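Dyeing with what grows nearby: our autumn textiles project
Zixuan Dai and Faustine Masson, Girkham

Our project began with a scarf that Faustine's grandmother had coloured with onion skins when she was young, and which is still a lovely warm gold after all these years. We wanted to find out whether we could get colours as good as that from plants growing within walking distance of the college, and whether they would survive ordinary washing.

We started in October, when there was still plenty to pick. Our tutor, Colette Gaillard, suggested keeping to 2 plants so that we could do them properly, and after a good deal of friendly arguing we chose weld, from the rough ground behind the Plosard allotments, and ivy leaves, which are everywhere in Girkham once you start looking.

The method came mostly from an old handbook lent to us by Thierry Leclerc, who runs the dye room and was very patient with our questions. We washed the cotton well, soaked it overnight in alum, and simmered 500 grams of chopped plant in the big steel pan for an hour before straining it and putting the cloth in. Zixuan had the job of watching the thermometer, as weld goes brownish if it boils (we learned this with our first batch, sadly). Half of each batch was then dipped in a weak iron bath, which makes everything darker and a little greener.

The weld was the great success. It gave a clear yellow straight away, and with iron it turned to a soft olive that we both liked even more. The ivy was paler than we had hoped, though still pretty in daylight.

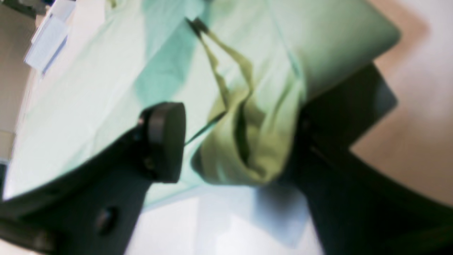 Olive-yellow cloth against pale mint green.

For the washing test we put every sample through 8 washes at thirty degrees with plain soap. The weld pieces faded very little, and the ones with iron hardly at all. The ivy lost most of its colour by the end, and we think a longer soak in the alum might have helped.

If we did it again we would weigh the cloth as well as the plants, and we would label things before they went in the pot! Faustine is hoping to try walnut husks next, if Thierry will let us have the pan back.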